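Ich laufe seit dem Frühling wieder, und seither besitze ich ein Wäscheproblem. Früher kam alle zwei Wochen eine Sporthose in die Trommel, jetzt sind es drei in der Woche, und jede hat ein Etikett mit Symbolen, die ich ungefähr so gut lese wie Keilschrift. Also habe ich angefangen, Leute zu fragen, die sich damit auskennen. 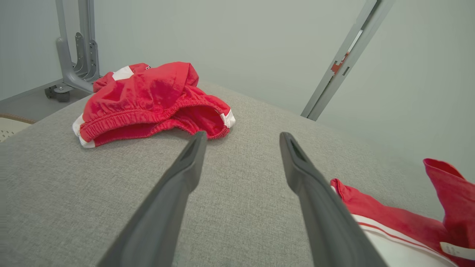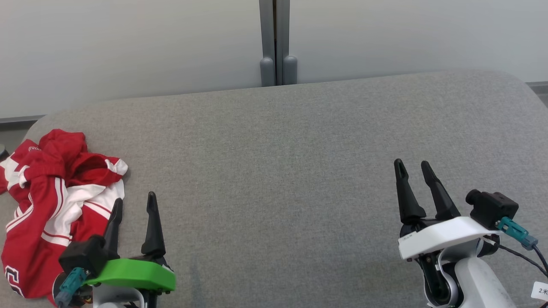
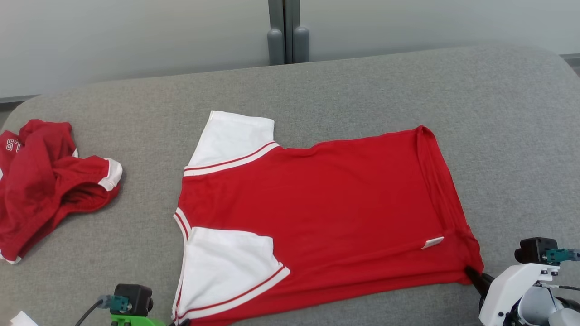
Rot auf hellgrauem Stoff sieht hübsch aus, solange beides trocken bleibt.

Die Sache mit dem Geruch

Mein erster Anruf ging an Maksym Sirko, der in Putby eine kleine Textilreinigung führt und am Telefon lauter lacht als jeder Mensch, den ich kenne. Ich wollte wissen, warum mein Laufshirt frisch aus dem Schrank kommt und nach 300 Metern riecht wie ein Turnbeutel von 1987. »Du nimmst Weichspüler«, sagte er sofort. (Ja, nahm ich. Lavendel!) Der legt sich wie ein Film auf die Kunstfaser, und darunter hält sich alles, was eigentlich rausgehört. Zu viel Waschmittel macht es auch nicht besser, und ich hatte immer nach dem Motto »viel hilft viel« gekippt.

Seit Februar, erzählt Maksym, bringen ihm die Leute aus dem Laufverein ihre Trikots sogar zur Rettung vorbei. Er weicht sie über Nacht in kaltem Wasser mit einem Schuss Essig ein, wäscht bei dreißig Grad und hängt sie dann in den Hof. Mehr Geheimnis ist da nicht, ich war fast ein bisschen enttäuscht.

Rot bleibt ein Abenteuer

Bei Farben wurde es ernster. Lauri Leinonen färbt Stoffe für das Label Enance und hat mir eine halbe Stunde lang von Rottönen vorgeschwärmt. Ob ein rotes Teil abfärbt, hängt von Faser und Farbstoff ab, und sehen kann man es ihm nicht. Ihr Test: eine Stelle am Innensaum anfeuchten, weißes Taschentuch draufdrücken, kurz warten. Wird es rosa, wäscht man solo. Ich habe das abends mit meinem halben Schrank gemacht und saß danach zwischen lauter rosa Taschentüchern auf dem Teppich – ein sehr erfüllender Abend übrigens.

Und der Schleudergang? Lauri schleudert Sportsachen mit höchstens 1000 Touren, ich bis dahin mit allem, was die Maschine hergab. Die Gummibünde meiner alten Hosen hätten dazu einiges zu erzählen.

Was ich jetzt anders mache

Der Weichspüler ist weg, die Hosen drehe ich auf links, und direkt nach dem Laufen hängt alles erst mal über der Badewanne, bevor es in den Korb darf. Den Trockner benutze ich nur noch für Handtücher. Nur an der Keilschrift arbeite ich noch: Das Dreieck mit den zwei Strichen musste ich gestern schon wieder nachschlagen.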